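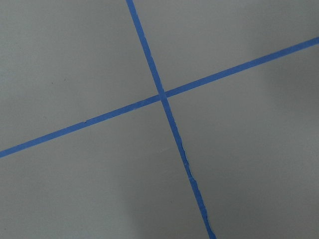
Blue tape on grey, crossed to make an X.

The bus to the Tatstead solar open day leaves Sterurcombe at twenty to eight, an hour at which I am not usually asked to admire anything. There were 9 of us aboard, plus a driver who had the cricket on and kept it on.

Tatstead sits on old sheep country, and the sheep haven't been told otherwise. They graze between the rows and sleep under the panels in the heat, and from what I saw they have the best shade in the district. The first stage has 3864 panels, a figure we were given at the gate, again at the inverter shed and once more over the lamingtons.

Kvaran, the company that built the place, had put up a marquee with a model of the finished farm in it. The model had trees. The farm has a row of knee-high saltbush in plastic sleeves along the boundary fence, planted in April, and our guide described this as the visual screening. Neighbours on the hill side will need to be patient, or sit down a lot.

The walk was better than the marquee. The panels tilt to follow the sun, and every few minutes a whole row shifts with a small groan, like someone getting out of a beanbag. We were shown the weather mast, then the spot where the battery will go, currently a rectangle of crushed rock with a very good fence. A bloke in front of me asked when it was coming. Next winter, the guide said, if the Halholm substation upgrade is done by then – and there was a short silence while everyone from Halholm looked at their boots.

That upgrade is the real story, and it got 2 minutes. On bright days the line out of town can't carry everything the farm makes, so some of it gets switched off around lunchtime, when the sun is doing its best work. I asked how often. I was handed a brochure. It says the farm can supply 1766 homes, and has a lovely photo of a kelpie on the back.

To be fair, the technicians were happy to talk shop once the guide had moved on, and one of them explained panel cleaning (mostly rain, occasionally a ute with a water tank) better than the display board did. The sausage sizzle was free and the onions were properly cooked. Take a hat. There are acres of shade out there, but it's all at sheep height.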